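Search questions and answers
Search

We use cookies to remember your settings and count visits. OK / Manage

Sachets and little bowls around the sink – how do you keep a drinks corner from taking over?

Asked 10th March in Kitchens & Small Spaces

I finally have a kitchen I love (brown marble counter, one big steel sink!) and I've made the area around the sink into my drinks spot. I buy powdered drinks and sugar in single sachets, and I mix them right at the front edge of the sink with a folded white cloth underneath. It's such a nice way to start the day and I don't want to give it up.

The trouble is everything that gathers there. There's a plastic bin at the back for the scrubbing things, two white ribbed vases I refuse to move, a glass jar, a metal lid, the sink strainer, a blue cup. By the time I've opened a sachet I've got about a hand's width to work in.

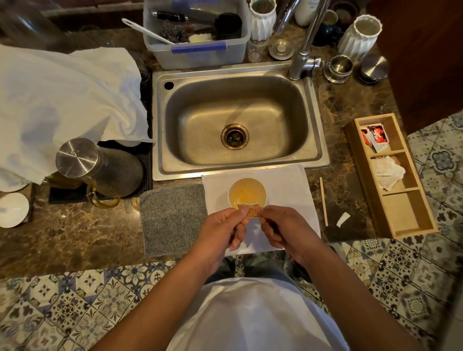 My other question is the marble. I got a sticky ring on it in October from an orange drink and it took me two evenings to get the mark to fade. Is a cloth enough protection or should I get a proper tray? And where do you all put the torn-off corners? Mine end up in the drain.

I was looking at the Gillevon counter caddy, which has a lip all the way around, but it's 36 dollars and I'd love to hear from somebody who has one.

2 answers

Answer 1 (marked helpful)

Oh, I love this question, I have the same setup and the same weakness for vases! Keep the vases. They're doing no harm at the back and they make washing up feel less like washing up.

What made the biggest difference for me was a divided wooden tray off to the right of the sink, well away from the splashes. Mine has 4 sections, but three is plenty. Flavored sachets in one, sugar in the next, and leave one empty so you have somewhere to drop your keys or the stirrers. Once the packets had a home I stopped buying doubles. I had 60 sugars at one point and I don't even take sugar in everything!

Then for the torn bits: hang or stand a small bag open right next to where you mix, on your right if you're right-handed. Every wrapper goes straight in, corner included. I tear over the bag now, then pour, and I haven't fished paper out of the strainer in months.

I'd also use a cup if you've been mixing in a bowl. A bowl is great for a big batch but it's wide and shallow and mine slopped every single time I stirred. Paper cups are fine for guests, and a flat wooden stir stick gets into the bottom edge better than a teaspoon does. 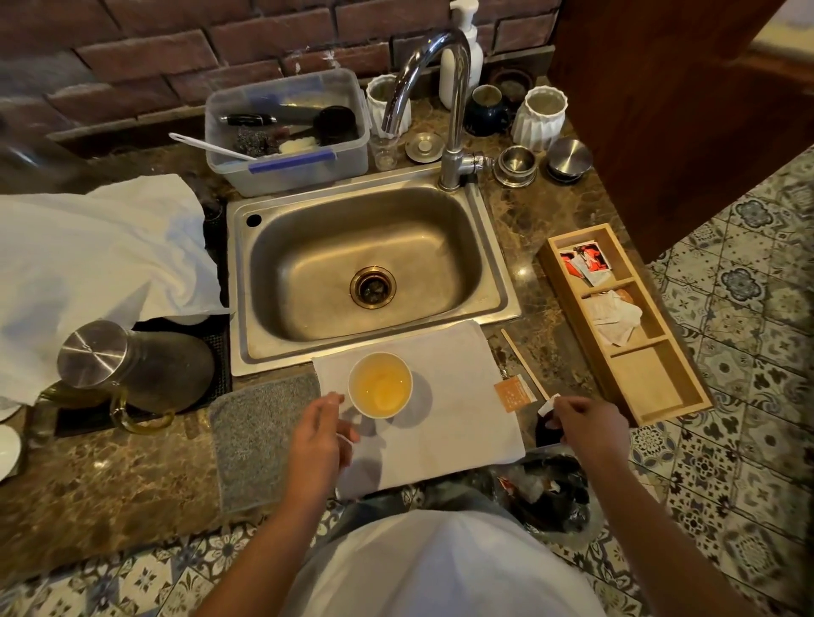
About the marble, yes to the cloth, but fold it at least twice and change it the same day if anything soaks through. A wet cloth left sitting is how I got my worst mark. Citrus drinks are acidic and they dull the polish, so what you're seeing might be a dull patch and no amount of scrubbing will lift that. Plain water, a drop of mild dish soap, dry it off right away. Please keep the steel wool for pans! Have the counter sealed if you don't know when it was last done. I used the Mikent stone sealer and found it easy to put on, wiped it off with an old T-shirt, done before lunch.

I don't have the caddy, sorry. The pictures look good though.

Answer 2

i have the gillevon one. its ok. the lip is handy but its deep so short sachets fall over and you have to dig. returned the first one (wobbly), second one fine. wouldnt pay full price, wait for a sale

also put the lids in a drawer, why are they out

Comment from the asker

Thank you both, this is so helpful! I'm going with a wooden tray and the little bag. The lids are out because the drawer is full of other lids – that's going to be my next question.

Get our weekly roundup of home questions by email. Enter your address to subscribe. Unsubscribe any time.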